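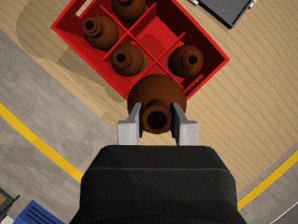
Bottle returns and deposits - FAQ

Skerkley Drinks, Wosstead depot. Updated February. Read this before you call pls.

Which bottles do you take back?
Brown glass, both sizes, 500 ml and the small one. Green glass from Dultel orders too. No clear glass. No jars.

Do I have to rinse them?
Yes. Quick rinse, cold water is fine. No need to peel labels. Caps off, caps go in your own recycling.

How much do I get per bottle?
Same deposit you paid, it's on your reciept. Crate deposit is separate. Crate comes back cracked, no crate deposit, sorry.

Can I bring bottles without a crate?
Sure, up to 200 per visit. Bags or boxes ok. More than that, ring ahead so someone's free to help unload.

Chipped necks?
Can't be refilled so no deposit. Wrap them in newspaper and take them to the glass bank in the parking lot.

Do mixed crates count?
Mixed sizes, no. The small ones rattle around and break. Mixed brands is fine so long as it's all brown.

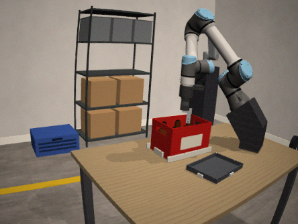 Half-full crates are ok as well, we just pay out on what's in there. Don't stack them more than 3 high at the door.

When can I drop off?
8 am to 4 pm, side entrance on Nicholas Street. Closed for lunch noon to 12:30. Nothing left outside overnight please, we can't pay for bottles we didn't take in.

Do you pick up from home?
Only with a delivery. Tick "empties" when you order, leave them where the driver can see them. Forgot to tick it? Driver might have room, might not.

Cash or credit?
Either. Credit goes on your account same day. Cash at the desk only, drivers don't carry any.

I lost my receipt
Fine for bottles. For crates we need the receipt or the account number.

Bars and cafes?
Use the trade form, code 2054, one form per drop. Paid monthly. If the code's missing it goes in the wrong pile and you'll be waiting a while.

Can I just keep the crate?
You paid the deposit so keep it as long as you want. Bring it back whenver, deposits don't expire.

Still stuck? Call the depot desk, mornings are best.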